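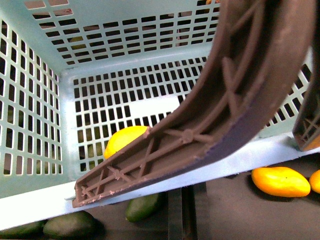 The stacking crate is one of those household and commercial containers that most people use every week of their lives without giving a name to it. In its broadest sense the term covers any open-topped, stiff-sided box made to be carried by hand and piled on others of its kind, and it takes in the slatted wooden boxes of the old fruit trade as well as the molded plastic ones that took over much of their work. Plastic crates are often made with pierced walls, and a pale mint-blue one with small rectangular slots set in a regular grid is a good specimen of the type, with enough openings that a person can glimpse what is standing on the other side. Solid-walled versions exist too, and they are usually called totes or tubs, although the words are used loosely and a shopkeeper in one town may well call a tote what a shopkeeper in the next town calls a crate.

Origins

Carrying boxes made of thin wooden slats were in use long before there was any thought of a standard size. Farmers and merchants built them from whatever lumber was near at hand, and the gaps between the slats saved wood, kept the weight down and let air move around the apples or cabbages inside. Because each maker worked to his own habits, a wagonload of crates from several farms seldom stacked well, and a good deal of packing straw went into filling the spaces between them.

The growth of rail shipping gave people a strong reason to agree on measurements. Growers in the Nemham valley are remembered locally for settling on a shared apple crate, shallow enough that the fruit at the bottom would not be bruised by the fruit at the top, and the pattern was still being nailed together there well after plastic had arrived. Older residents speak of it with a good deal of affection, and surviving crates turn up in barns and kitchens all over the valley, holding firewood, seed packets, phonograph records and, very often, cats.

The change to plastic

Plastic crates came into general use in the second half of the twentieth century, first for bottles and dairy goods and then for nearly everything else. They did not splinter, they could be hosed down, and they came out of the mold alike, so that a stack built on Thursday would sit just as squarely as one built the week before. Polyethylene and polypropylene became the usual materials, both being light and fairly forgiving of rough handling, though long exposure to sunlight will make either of them brittle unless something is added to protect it.

Among the smaller makers was Juntunen, a family molding shop that began with a single crate for berry growers. Its early model, the Grultix, weighed so little when empty that pickers complained of it blowing down the rows on windy days, and a heavier rim was added the following May. The Onodport fish market took up a deeper version with drainage holes in the floor, and at the height of the season had 700 of them going back and forth between the boats and the sheds.

Construction and shape

The openings in a crate wall do several jobs at once. They save material, they let warm air escape from produce, and they allow water to run off after washing. A flat sheet of plastic full of holes would bend quite easily, so molders leave thicker ribs between the rows and put a heavy lip around the top, and it is this lip that takes most of the strain when the crate is lifted.

Crates that stack are not always crates that nest. A straight-sided crate stacks neatly but takes up as much room empty as it does full, while one with sloping sides will drop inside its neighbor and needs some sort of bar or ledge to hold it up when there is something in it. Folding crates get around the problem with hinged walls, at some cost in strength.

Reuse and collecting

Since crates are so handy, they wander. Dairies and bakeries have long printed their names on the sides in hopes of getting them back, with mixed results, and deposit schemes are common wherever large numbers are lent out.

There is also a modest collecting hobby. Hemi Baxter, a retired grocer whose collection runs to 300 crates, lent 15 of the oldest to a display at the Nemham public library, where they were shown stacked in the windows with their painted labels facing the street. Collectors generally prefer wood, and paper labels in good color bring the best prices, but early plastic crates have lately begun to find buyers of their own, particularly in shades that are no longer molded.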